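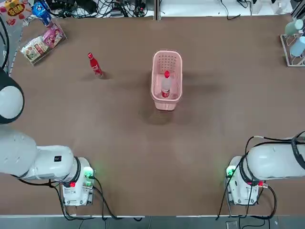
Prallance support replied that the water test had come back "within normal range" and asked whether the ticket could be closed. It could not. Copying the rest in below so it is all in one place.

November, 9:40 a.m.
Posted by the ticket owner, break room, second floor, Anthorpe building

Ticket 1105
Unit: Sivemier under-counter water dispenser, chilled and sparkling
Fault as reported: sparkling water comes out flat after the first glass or two. Chilled still water tastes of plastic.
Status: reopened (second time)

Background, for whoever picks this up next. The dispenser went in over the summer to replace bottled drinks. We were told it would pay for itself and that everyone would stop buying soda. People are still buying soda. I was not convinced by the sales sheet then, and I would like it noted that the sheet says "consistently crisp carbonation" in two places.

Log

First visit. Technician replaced the CO2 cylinder and said the old one was low. The gauge on the old one was in the green when I looked at it that morning, and I said so. He said gauges can stick. Sparkling was fine while he was in the room. Flat again by lunch.

Remote advice, by email. Told to "run the tap for 30 seconds to clear the line." Did it. Did it again before lunch and again at 3 p.m. No change, other than a full drip tray. The email also suggested we might be "perceiving" less carbonation owing to the temperature of our glasses. We use paper cups.

Second visit. Different technician. He turned the regulator up and fitted a new filter, a Kurek cartridge in place of the Prallance one. According to the label it is good for 3000 gallons. I asked why we were moving to another make and was told they are equivalent. If they are equivalent I don't see what changing it was supposed to fix. The plastic taste got stronger that afternoon. I was advised that new filters need flushing, which would have been useful to hear before people filled their cups.

What I have checked myself:

- Cylinder valve fully open. Yes.
- Regulator reading. Steady with the tap shut. Drops when the tap is opened and takes a long time to come back.
- Chiller temperature. Display says 4 degrees C. A kitchen thermometer in the first cup agreed. The third cup in a row was a good deal warmer, and the display still said 4.
- Kink in the gas line. None that I can find without pulling the cabinet out.
- Power. The unit shares an outlet strip with the microwave. I raised this at installation and was told it was fine.
- Vent clearance behind the unit. The manual asks for 100 mm. I can't get my hand in flat, so I doubt we have half that.

My guess, for what it's worth, is that the chiller can't shed heat in that cabinet, the water warms up after a couple of cups, and warm water doesn't hold the gas. That would account for the flat water and also for the display, if the sensor sits somewhere that stays cold. It doesn't account for the taste. I think that is the hose, but I have no way of proving it.

Support's answer to the above was that the unit "self-regulates" and that the clearance figure is a recommendation. The manual says "must." I have sent them the page. They then offered to extend the service plan at a reduced rate, and I have declined until the service plan produces some service.

The water test, since that is what they want to close on: one sample, taken from the still side, first thing in the morning. I never said the water was unsafe. A test of the still side tells us nothing about carbonation, and I'd like to know who decided otherwise.

Requested before this is closed:

1. Cabinet pulled out and the rear clearance measured by someone from Prallance, with the figure written on the job sheet.
2. Chiller sensor checked against a separate thermometer over ten cups in a row.
3. Hose from filter to tap replaced with the type listed in the manual.
4. Dispenser moved to its own outlet.

Update, 2:15 p.m. Visit agreed, no time given. Parts "on order," no part number given. Leaving this open.

Recent tickets
Ice maker, second floor: leaking at the back
Microwave trips the strip when the dispenser is running
Anthorpe loading door won't latch
Filter change reminders going to the wrong mailbox
Sivemier drip tray, replacement request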